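Teaching by hand, or how I came to spend August squeezing a trigger

August 3, 2021

My job title has the word "engineer" in it. This week the engineering has consisted of picking up a piece of wood, putting it down again a little to the left, and then picking it up once more. I have done this 200 times. My mother asked on the phone whether the robots had taken my job yet and I had to tell her that at present I seem to be doing theirs.

The idea is simple enough. We want an arm to handle small wooden parts: pick one up, turn it, set it down where it belongs, let go. You can write code for that, and for a year I did, and the code was very good at handling the one wooden part it had been written for, in the one spot where I had left it. So now we show it. A person does the job many times over, the whole thing is recorded, and a model is trained on the recordings until the arm can have a go by itself.

There are two ways of doing the showing in our lab, and I have now put in enough hours on both to hold grudges against each.

The remote control way

We started with this in spring. You sit in a chair with a pair of handles, the real arm stands on its bench, and whatever you do with the handles the arm does too, a fraction late. The fraction is the trouble. You reach for the part, overshoot, correct, find that the arm has only just begun overshooting, and correct the correction. Everyone's first session looks like a person trying to pour tea on a ferry.

It has one great thing going for it, which is that the arm can't be asked to do anything it can't do. If an elbow won't bend that way, it simply stops, and you sit there leaning on the handles like somebody trying a locked door. Every recording you get is one the robot could repeat.

It is also slow. A move that takes me two seconds with my own fingers took six times that with the handles on a good day, and I'm told I was one of the quicker ones. By the end of an afternoon my shoulders were up by my ears and the recordings showed it. The model learned my hesitations perfectly. For a while we had an arm that approached every part, paused, backed off a bit as though it had remembered something, and came in again. That was me. I do that.

The by-hand way

For the second method you leave the arm switched off and carry its hand about. The gripper is on a grip with a trigger, there's a camera behind the fingers looking out over them, and you just get on with the task. Squeeze, lift, carry, release. The fingers are the same sort the arm wears, ridged rubber and all, so what works in my fist has a fair chance of working on the bench. The printed black and white square on the side is there to help work out where things are, and you learn not to put your sleeve over it. (I wear short sleeves now. It's a lifestyle.)

The speed is wonderful. I went from an afternoon of sweating over the handles to knocking out demonstrations while thinking about lunch. That, I'm sorry to say, was a problem of its own, as I'll get to.

What they both get wrong is feel. When I pick up a bit of wood with my real hand I know straight away if it's slipping. Through the trigger I get a sort of rumour of it. Through the handles I got nothing at all and had to judge by eye, and the number of parts I crushed into the bench with complete confidence doesn't bear repeating.

Some things I have learned the dull way

I keep a page of notes by the charger. It began as a list for whoever joins next and has turned into a confession.

1. Don't be clever. If I find a neater way of turning the part at demonstration 90, the model now has two ways of doing it and will happily try both at once. Pick a way and stay with it, even when it offends you.

2. Do be varied, though. Start from the left, start from the right, start with the part at a silly angle. I spent my first day beginning each one from the same comfortable stance, and the arm that came out of it was lost if you moved the part a hand's width.

3. Keep the fumbles, within reason. I used to throw away any take where I missed and had to go back. Then we had a robot that had never seen anyone recover from a miss, and when it missed it carried on regardless, solemnly placing thin air in the tray. Now the honest fumbles stay and only the disasters go.

4. Let go properly. Open the fingers all the way, wait a beat, then move off. I was whipping the gripper away as I released, the way you do, and every part got a small farewell flick.

5. Look at what the camera looks at. It's tempting to lean over and peer down at the part with your own eyes, which are better placed. The model only gets the view from behind the fingers, and from there the rubber hides a good deal of whatever you're holding. If I couldn't do the job from that view, it's a bit rich to expect it of the arm.
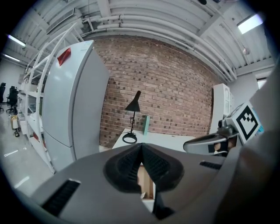 6. Stop before you're bored. My recordings from before lunch are tidy and my recordings from just before lunch are a man throwing wood at a tray. I do them in short runs now and go and make a cup of tea in between, and I've put this in the notes as a technical requirement.

Where it's got to

The arm had its first proper try on the new data yesterday. It came down over the part, closed, lifted, carried it across and set it down. It opened its fingers all the way and waited a beat. I was absurdly pleased about the beat.

On the next go it picked the part up by one corner and dropped it on the floor. I had a look through the recordings and there are 5 in which I do precisely that, so I can't say it wasn't paying attention.

Tomorrow we move on to a different shape of part, and I start again from one.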